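Notes for my talk, Saturday, second session
When the gripper holds the wrong thing

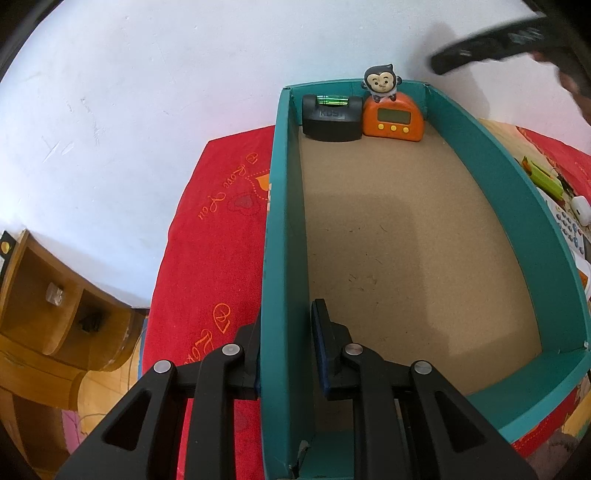
Good morning. I want to speak about one fault we had in the Kirkadar project, and how long we needed to understand it. Our hand-held gripper records how a person picks things up, and later the arm learns from these recordings. One task is called "move the box". The person must take the box by its wall, one finger outside and one finger inside, as with the teal box on the screen. Please look at the inside finger: its blue pad presses on the wall. The level and the timer are standing at the far end, so the weight is not in the middle.

(Pause. Next part slowly.)

The arm learned this grip well. But in 17 of 600 runs it closed on the wall and did not stop closing. Two walls were torn. In one run the box went over and a timer fell to the floor, near the foot of Naveen Kandpal. He was not hurt.

We first blamed the motor. Birgit Görtz changed it, and the fault came back the same afternoon.

The real cause was in the width signal. A thin wall gives almost the same reading as closed fingers with nothing between them. The software, Brono, decided that the grip was empty and gave more force.

What we changed:
- force limit of 20 newtons, set in the motor driver and not in Brono
- stop after one failed grip, no automatic second try
- no person inside the marked line during a run

(If someone asks: after the change we made 1,000 runs and no wall was torn. Very soft boxes we have not tested yet.)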